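Unit 3: Clearing and Brushing Down a Shared Worktable

These notes go with the Govindasamy workbook, pages 164 to 180. Bring the workbook to the practical session in the Muklow room.

Clear first, then brush. Everything that does not belong to the job gets moved to the back of the table or taken off it. Cups, food, small metal parts and samples all count. Small parts should go in a tray if one is free. If not, keep them together where they won't roll or get swept up with the dirt.

Check seams before you start. A seam in a tabletop holds grit, and a long stroke across it will drag the grit over the clean side. Brush along the seam with short strokes and then work away from it.

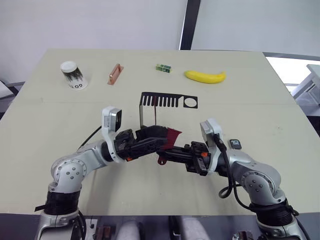 A small brush is enough for most tables. Hold it low, close to the bristles, and keep the pressure light. Work from the back edge toward the front and finish one strip before starting the next. Parts with slots or holes are brushed separately, along the slots first and then across.

Scuffs are not dirt. If a mark stays after two passes with the brush, try a damp cloth once. If it is still there, write it on the Palon sheet and leave it alone. Do not use scouring pads on matte surfaces.

Allow 30 minutes for the full table, including putting things back. Food and used cups do not go back.

For next time: read the Jarkum handout on cloths and cleaners, and finish the strip diagram on page 180 of the workbook.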